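September, evening

Second week at Eide. The range was closed all morning for wind, so we did maintenance on the gun and then more maintenance on the gun. The breech seal went back in on the second try. Crew drill after that, dry, no rounds. Our best time was 50 seconds from halt to ready, and the sergeant wants it faster before we move north.

The wind dropped after lunch and we got 11 rounds off before they called a check fire. Somebody had seen a boat inside the safety line. It took over an hour to clear. I ate a ration bar and slept sitting up against the wheel.

Mail came with the water truck. Nothing for me.
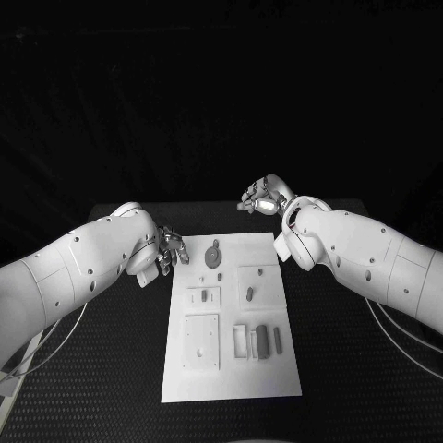

After supper

We had the briefing on the new rocket battery in the big tent. It is going to Ukum, not here, which settles one argument. They are building hard stands for the launchers and housing for 118 people. The map showed the coast road from Hurard, and the bridge on it is rated too low for the loaded trucks, so everything heavy will go by the inland road until the engineers have finished.

A captain from the planning staff took questions. I asked if gun crews could put in for the rocket course. She said yes, but only with a year left to serve after it. I have 14 months, so I would have to decide soon. The school is at Stistora and the course runs through the winter.

I don't know. I like the guns and I know this crew. The pay is the same for the first year. On the other hand my knees hurt tonight from carrying shells, and the rockets come in pods that a crane lifts.

Boots are by the stove. Left one has a split near the toe that I need to glue before morning. Up at five, first on the firing point if the wind stays down.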